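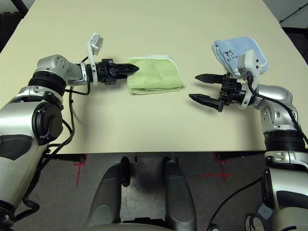
Second towel station: where the money goes

The order is in! After a lot of back and forth over the winter, the Nadport workshop is getting a second two-armed folding station from Umeck, and I couldn't be more pleased. We should have it on the floor within 3 months, with the old bench moved along to make space.

A few notes for those of you planning budgets of your own. The arms are the big line, of course, but they were the easy part to price. It was the small things that kept creeping up on us. Spare gripper fingers came to £1162 for the year (we'd put down far less, and had to go back and ask). Wrist sensors, their brackets and a decent stock of cable added another £1843, and I'm very glad we priced them before signing and not after. Please put cable on your list. You will want more than you think, in longer lengths than you think!

Tables are cheap by comparison. We've gone for the same plain, light top again, as green and blue towels both stand out well on it, and we'll mark the floor with red tape crosses so that everything goes back to the same spot after cleaning. Towels themselves come out of the general supplies budget. Do write on a few with a marker pen if you want to tell them apart.

Bassi will be handling delivery and the first service visit, and the Vistevton site has asked to borrow our costings sheet, which makes me rather proud. It's in the shared folder, updated 24/01/2018. If your team is putting in a bid for next year, take a copy and change whatever you like. Requests for time on the new station can come in now, and mornings will go first.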